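Communication Planning for Small Nature Organizations: The Skostwood Wetland Trust
Project report, Environmental Communication module
Submitted 5 November 2022

1. Background

Skostwood is a freshwater marsh managed by a small trust with two paid employees. The trust maintains the boardwalk, monitors nesting birds and runs school visits during spring. It has no written communication plan. Messages to the public are prepared when a need comes up, usually by whichever employee has time that week.

The project examined how residents of the nearby town of Varine receive information about the marsh, and whether that information affects how they use it. The work was limited to the adult population. School groups were left out, as they are covered by a separate program and reach the site with a guide.

2. Method

Data came from three sources: the trust's printed and online material, a short questionnaire, and interviews. The questionnaire was given to residents at the Barrientos public library in April and returned by 29 people. It asked where respondents had last read or heard something about Skostwood, what they remembered of it, and whether they knew the rules on dogs and on the closed section of the boardwalk.

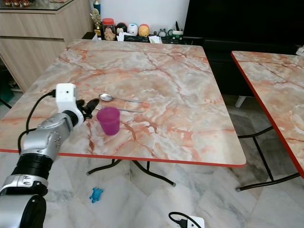

Interviews were held with both employees and with Horacio Núñez of the Varine walking club. Each followed the same list of topics – audience, message, channel, timing and follow-up. Notes were typed up the same day and sent back to the person interviewed for correction. Answers to open questions were coded by hand, first by one member of the project group and then by a second, and differences were settled by discussion.

The sample is small and was not drawn at random. Library users are likely to read more local notices than other residents, so the results on awareness should be taken as an upper limit.

3. Results

Most respondents had heard of the marsh from family or neighbors. The trust's newsletter was named less often than the signs at the entrance, even though it takes up most of the time spent on communication. Respondents who remembered a sign could usually repeat the rule on dogs. Few could say why part of the boardwalk is closed during nesting, and several believed it was under repair.

The employees described the newsletter as aimed at "everyone interested in nature." No narrower audience had been set. The text reviewed used terms such as "riparian buffer" without a definition.

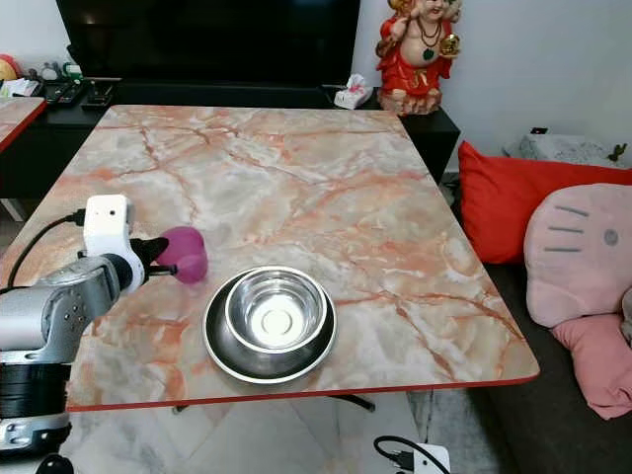

Núñez objected to the idea that better wording alone would help, and said that walkers pass the entrance sign too quickly to read a paragraph. In his view the closure should be announced through the club's route list before each season, with a short line at the gate as a reminder.

4. Recommendations

The trust should choose one main audience for each message and record it before writing. The nesting closure is a suitable first case. The entrance sign should state the reason for the closure in one sentence, and the date on which the section reopens.

The newsletter could be issued less often, with the time saved going to direct contact with local clubs. The Zarkow planning sheet used in the module was tested on the closure message and needed only one change – a field for the person responsible for removing outdated notices.

The questionnaire should be repeated after the next nesting season, at a location other than the library.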